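Ticket 881 – Label printer at Grendham skips every second label
Status: open, waiting on parts
Opened by: Cornel Ene
Queue: Clulturar front desk and stockroom

Okay, writing this all down in one place so I stop answering the same question in the hallway.

The label printer in the Grendham stockroom started skipping labels in February. It prints one, feeds a blank, prints one, feeds a blank. If I send a batch of 13 I get 26 pieces of backing paper and a headache. The single test label from the printer's own menu comes out fine, which threw me for a good while, because I figured a bad sensor would mess that up too.

What I tried first:

Turned it off and on (of course). No change.
Cleaned the roller with the alcohol wipes. It was filthy, so I'm glad I did it, but no change.
Ran the calibration from the front button. It spat out a foot of labels and then said it was happy. Still skipping.
Swapped the USB cable. No change.
Moved the printer over to my own laptop. Skipped there too, so it isn't the stockroom PC.

After that I asked Benjamín Benítez, who set up the label templates on the Curkico side. He asked what length I had typed in for the labels and I said the same as always. Then I went and measured one with a ruler and felt pretty silly – the new rolls are from Bustos, and they are 2 mm shorter than the old ones. The template still had the old length, so every label ran past the gap and the printer skipped ahead to find the next one. The test label is so short it never got there!

The labels in question go on the toy parts and the sorting bins, so those are the ones to check first if you're reprinting.

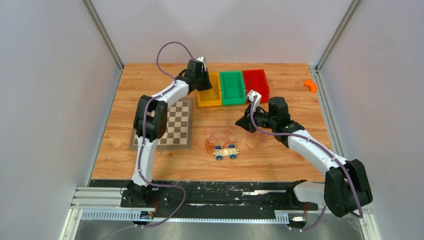
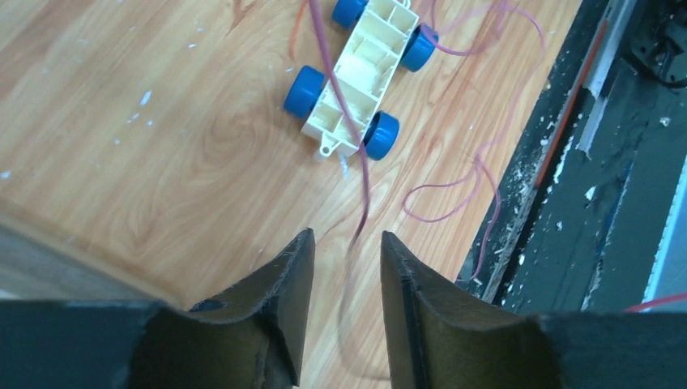
Page last changed: February, 4:40 PM, by cornel.ene

I fixed the length in the template and printed a batch of small ones. No blanks at all. Then I did the bigger ones with the barcode and got one blank near the start, then nothing wrong for the rest of the roll. Benjamín thinks that one was just a bad splice in the roll, and I'm willing to believe him.

So why is this still open? Two things. The print head has a thin white line running down the left side of every label, and wiping it doesn't help. It doesn't touch the barcode, but it goes right through the first letter of the part name. I've asked for a new head. Also, we have 2,000 labels left on the old rolls in the gray cabinet, and those need the old length. I saved both templates, one called OLD ROLL and one called BUSTOS. Please look at the roll before you pick one.

If you get blanks again, check the template name, then hold the feed button until the light blinks twice and let go. Don't pull the paper backwards – I did that once and it got glue on the roller.

Benjamín, can you take the original template off the shared drive? I don't have rights to delete it and people keep opening it.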